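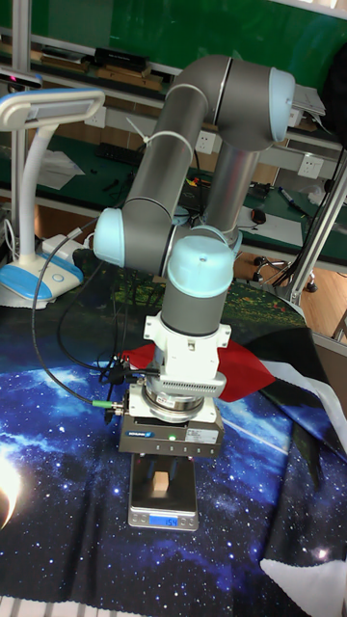
I drove 54 miles to see Triletti play the back room at Cliner in August, and I've been meaning to write it up since. They had just finished a 17-date run and this was the last night of it.

If you don't know them, Triletti is a four-piece from Marnen. Two guitars, bass, drums, and everyone sings except the drummer. Their second album, Maurya, was recorded in a rented house over one winter, and it sounds like it. You can hear the heater click on during the third song. I like that they left it in.

Cliner is a bar most of the week. The back room has a low ceiling and a bad spot by the left speaker where all you get is bass. I stood there for the opener and then moved.

They played most of Maurya and a few from the first record. The slow songs went over better than I expected in a bar. People stopped talking for "Long Field," and the bass player did the high harmony that I had always assumed was one of the guitarists. The fast ones were a little ragged. One guitar went out of tune in the middle of the set and they played two songs that way before fixing it.

I talked to the drummer at the merch table afterward. She told me the band cleared 800 dollars for the whole tour after gas, food and a new alternator, split four ways. She has a day job at a print shop and used all her vacation days for the run. She was back at work the morning after the show. She said this the way you'd mention the weather.

I bought the record and a shirt. The shirt shrank, so size up.

They are writing again, and there may be a short EP by spring. I'd like to hear the new one they opened the encore with. It didn't have a title yet and the words were mostly the same line over and over, but I had it in my head the whole drive home.

Next post will be the used turntable I keep putting off.

Posted Oct 7, 2023

3 comments | 17 shares
Print this post | E-mail this post

Contact | All text copyright the author | Back to top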